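How to Plan a Cabinet Refresh Before You Buy a Single Handle

New handles are my favorite cheap fix for a tired kitchen. You can do the whole job in an afternoon, and the room feels different every time you walk in! A little planning saves you a lot of filler and sandpaper, though, so grab a tape measure and a pencil first.

Start with the holes you already have. Open a door, look at the back, and measure from the center of one screw to the center of the other. Write that number down for every door and drawer, even if they all look the same (mine didn't – the pantry was a hair wider than the rest). If the new handles match that spacing, you can skip drilling completely.

Next, think about how your hand meets the door. Bars are easy to grab with wet fingers or a bag on your wrist. Knobs take one screw and suit small doors. On tall doors I love a long vertical bar, and keeping it close in color to the door gives you a calm, warm look.
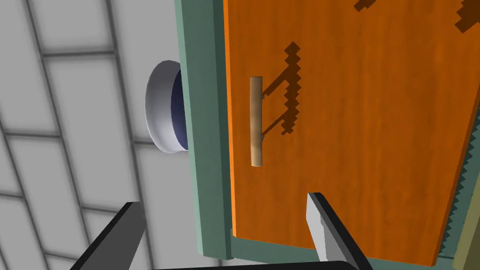

A slim, tan bar handle on an orange wood door.

Now make a template. Cut a piece of stiff cardboard to fit snugly over the corner of the door, mark the two hole positions, and punch them through with a nail. Tape it in place, mark the door, and check with a level before you go near the drill. I set mine 3 inches up from the bottom corner on the wall cabinets and flipped the template over for doors that open the other way.

When you drill, clamp a scrap block behind the door so the wood doesn't splinter on the way out. Go slowly and let the bit do the work. Tighten the screws by hand, stopping as soon as the handle sits firm.

If the old holes don't line up, fill them with wood filler, let it dry overnight, sand with 200 grit, and touch up the color. Samran Petchrat, my neighbor in Brestcombe, taught me to mix two shades of filler on a jar lid until they match the door. It works so well that I've started doing it on chair legs too!

Keep the old handles in a labeled bag. Mine are going on the garage cupboards in January.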